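Stop Saving the Good Mug

My aunt had a cabinet with glass doors, and behind the glass was a dinner set we were never allowed to touch. It came out for one wedding and one funeral. When she moved to a smaller place, my cousins sold the lot for 112 dollars to a man who wanted it for a restaurant window. I still think about all those dinners we ate off plastic.

So I've become a bit of a pest on this subject. Use the good stuff! Light the fancy candle, wear the nice coat to the grocery store, drink your boring Tuesday-type coffee (you know the kind) out of the cup you love most. Yes, things will chip. I've broken two favorite bowls since September and I was sad for an evening each time, and then I had soup.

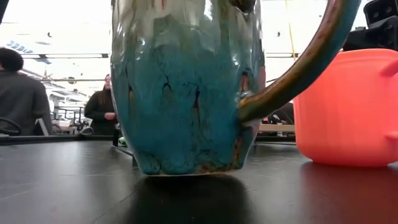
Teal glaze, rust-brown patches and a few dark cracks.

My friend Ese Danladi disagrees with me completely. She says some objects are worth keeping out of reach, and that a house where everything gets used up is a house with no history in it. I see her point about her grandmother's letters. I don't see it about gravy boats.

What bugs me is the waiting. We tell ourselves there'll be a proper occasion, with the right guests and a clean kitchen, and meanwhile the tablecloth goes yellow along the folds. Mine did – seven years in a drawer, never once on a table. I washed it last week and it's on there now, with a jam stain already.

Recent posts
The couch we bought in Haslam
Why I quit making lists
142 recipes and I cook the same four
A slow weekend in Ferna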